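Tue 25 June
By the Plallo bench desk

Section 4. Washing and drying the cover for the first time

I've set up more Plallo daybeds than I care to admit, and the cover is where people get stuck. The frame goes together in one evening. The cover wants a little patience, so pour yourself something cold and read this through before you touch the washer.

1. Unzip the cover along the long side and slide the insert out. Go slow at the corners – the lining likes to grab.

2. Close the zipper all the way again. I skipped this once in May and the teeth chewed a nice neat line across the fabric.

3. Turn the cover inside out and wash it alone on cold, gentle cycle. I use the Allari liquid soap, one capful. Powder works too, but it leaves chalky streaks if your water is hard.

4. Set the spin to 630 if your machine lets you pick. Anything faster and you'll be steaming creases out all weekend (ask me how I know!).

CAUTION: No bleach and no fabric softener. Softener kills the stain finish, and there's no getting it back.

5. Take the cover out as soon as the cycle ends and get it onto a table or a clean counter. White cotton bunches up like crazy in the drum, so find the two ends first, then work the folds out toward the edges.

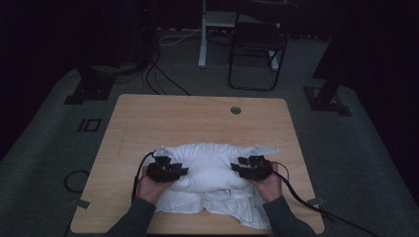
One reader wrote in to say that she gets a much better result if she pulls the corners diagonally before she smooths the middle, and that her old Nkosi cover never fit right until she started doing it. I tried it and I'm a convert. Two gentle tugs each way is plenty.

6. Hang it over a rail or two chair backs, zipper side down. Skip the dryer. I know, I know, but the shrinkage is real.

7. Put the cover back on while it's the tiniest bit damp at the seams. It stretches over the insert so much more easily that way.

Note: If you bought the large size (part 741), the cover has a second, shorter zipper at the foot end. Open both before step 1 and close both at step 2.

Note: The Baditz replacement cover, part 2118, fits the same insert but runs snug. Start at the foot end and wiggle it up a few inches at a time.

8. Check the care tag is tucked inside the zipper flap, then go on to Section 5 for the bolsters.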